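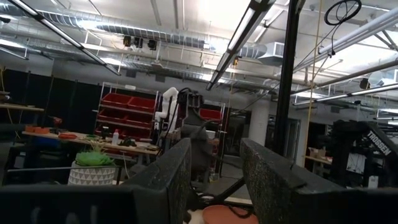
Arora 조작실험실 · Gendix 평가 과제 보고, 4장

4. 손목 카메라 키트의 현장 평가

그림 1. 손목 카메라에서 본 작업 공간. 아래쪽의 검은 그리퍼 손가락 사이로 둥근 그릇의 테두리가 보이고, 뒤쪽에 작업대와 빨간 보관함을 얹은 흰 철망 선반이 있다.

4.1 평가 대상

평가한 제품은 Stididard가 공급하는 Gendix 손목 카메라 키트이다. 키트는 소형 카메라 모듈, 그리퍼 몸체에 고정하는 브래킷, 케이블 묶음, 기록용 소프트웨어로 구성된다. 손가락은 포함되지 않으며 사용자가 쓰던 것을 그대로 쓴다. 공급사는 이 키트를 교시 데이터 수집과 원격 조작 두 용도로 안내하고 있으나, 본 장에서는 앞의 용도만 다룬다. 원격 조작은 지연 시간 측정이 끝나지 않아 부록으로 돌렸다.

설치에는 별도의 가공이 필요하지 않았다. 브래킷의 나사 구멍이 기존 그리퍼 몸체와 맞았고, 케이블은 손목 관절 한 바퀴분의 여유를 두고 팔을 따라 묶었다. 다만 설명서에 적힌 체결 순서대로 하면 마지막 나사에 공구가 들어가지 않는다. 카메라 모듈을 먼저 떼고 브래킷을 조인 뒤 다시 끼우는 편이 빨랐다. 공급사에 이 점을 알렸고, 다음 판 설명서에 반영하겠다는 회신을 받았다.

4.2 시야와 배경

손목 카메라의 시야는 팔의 자세에 따라 크게 바뀐다. 손가락이 수평에 가깝게 향하면 그림 1과 같이 작업대뿐 아니라 선반, 천장의 덕트와 조명까지 화면에 들어온다. 형광등이 직접 보이는 자세에서는 자동 노출이 밝은 쪽을 따라가면서 손가락 부근이 어두워졌다. 노출을 고정하면 이 현상은 사라지지만, 물체에 가까이 접근했을 때 화면이 다소 흐리고 어둡게 남는다. 평가에서는 노출을 고정하고 이득만 자동으로 두었다. 기본 설정값은 둘 다 자동이므로 사용자가 직접 바꾸어야 한다.

배경에 물건이 많은 공간에서 쓰는 경우도 고려하였다. 작업대 위의 공구와 부품, 바닥의 케이블은 실험 전에 따로 치우지 않았다. 실제 사용처가 정돈된 시험대일 가능성은 낮다고 보았고, 배경을 가리는 천막을 치면 키트의 분할 기능을 평가하는 의미가 줄어든다. 그 대신 천장 조명은 전 기간 같은 상태로 유지하였다. 창 쪽에서 들어오는 빛은 따로 통제하지 않았으므로 오전과 오후의 기록 사이에 색온도 차이가 있다. 분석에서 이 차이를 보정하지는 않았다.

소프트웨어는 손가락 영역을 자동으로 가려 주는 기능을 제공한다. 표면에 밝은 반점이 있는 검은 손가락에서도 가림 영역은 대체로 안정적이었으나, 손가락 안쪽의 계단 모양 윤곽은 매끈한 곡선으로 단순화되었다. 파지 여부를 판단하는 데 쓰이는 부분이 바로 이 안쪽 윤곽이어서, 가림 기능을 켠 기록은 파지 판정에 쓰지 않았다.

4.3 파지 기록

기록한 파지 시도는 모두 2416회이다. 이 가운데 테두리가 얇은 물체를 대상으로 한 것이 1309회이며, 나머지는 병이나 상자처럼 두께가 있는 물체를 대상으로 하였다. 판정은 손목 영상만 보고 먼저 내린 다음, 그리퍼의 벌림 폭 기록과 대조하였다. 두 결과가 어긋난 시도는 얇은 물체에서 141회, 두꺼운 물체에서 7회였다.

어긋난 시도를 다시 살펴보면 두 가지 경우가 많다. 첫째는 손가락 사이 간격이 영상에서 매우 좁아져 빈 파지와 얇은 테두리의 파지를 구분하기 어려운 경우이다. 둘째는 가까운 물체가 화면의 넓은 면적을 차지하면서 접촉 지점을 제외한 부분에 초점과 이득이 맞추어지는 경우이다. 후자는 무늬가 없는 매끈한 물체에서 더 자주 나타났다. 물체 표면에 작은 표식을 붙이면 판정이 쉬워졌지만, 표식이 학습 데이터에 남는 문제가 있어 본 평가에는 포함하지 않았다.

그림 2에서는 오른쪽의 하늘색 물체가 화면의 절반을 차지하고, 거의 닫힌 두 손가락 사이에 그 테두리가 놓여 있다. 왼쪽의 흰색 물체와 붉은색 물체는 일부만 보인다. 이런 근접 화면 한 장만으로는 물체의 종류를 확정하기 어렵고, 접근 과정의 앞쪽 기록을 함께 보아야 한다. 키트의 뷰어는 앞뒤 프레임을 나란히 띄우는 기능이 없어 별도의 스크립트를 작성해 사용하였다.

그림 2. 얇은 테두리에 대한 근접 화면.

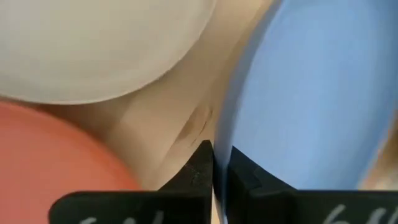 Ojeda 측은 같은 키트를 써 본 뒤, 얇은 물체에서는 손목 영상만으로 파지를 판정하지 말고 벌림 폭 신호를 반드시 같은 시각으로 묶어 저장해야 한다는 의견을 보내왔다. 고정 카메라를 한 대 더 두는 방법도 시도했으나 팔이 시야를 막는 자세가 많아 기대만큼 도움이 되지 않았다고 한다. 또한 뷰어보다 시각 동기 기능을 먼저 손봐 달라고 공급사에 요청했다고 덧붙였다.

본 평가의 결과도 이 의견과 대체로 일치한다. 벌림 폭 신호는 키트의 기본 기록 항목이 아니며, 그리퍼 제어기에서 따로 받아 와야 한다. 소프트웨어에는 외부 신호를 받는 입력이 있지만 시각 정보는 수신 시점으로 찍힌다. 제어기 쪽 시각을 그대로 넘기는 설정은 찾지 못했다. 우리는 그리퍼를 두 번 여닫는 동작을 각 기록의 앞에 넣고, 영상과 폭 신호를 그 동작에 맞추어 정렬하였다. 번거롭지만 추가 장비 없이 쓸 수 있는 방법이다.

4.4 도입 시 고려 사항

두께가 있는 물체를 주로 다루는 작업이라면 키트를 기본 구성으로 써도 무리가 없다. 접시류처럼 얇은 물체가 많은 작업에서는 폭 신호의 연동을 전제로 도입 여부를 검토하는 것이 좋다. 노출 설정은 처음 켤 때 고정하고, 설정 파일을 기록과 함께 보관할 것을 권한다. 소프트웨어를 갱신하면 노출값이 초기 상태로 돌아가는 일이 평가 기간 중 있었다.

손가락을 교체할 때는 카메라와 손끝의 상대 위치를 다시 맞추어야 한다. 보정 절차 자체는 짧지만, 손가락 길이를 입력하는 항목이 고급 설정 안에 있어 놓치기 쉽다. 케이블 피복의 마모와 브래킷 풀림은 장기 사용 항목으로 분류하여 5장에서 다룬다.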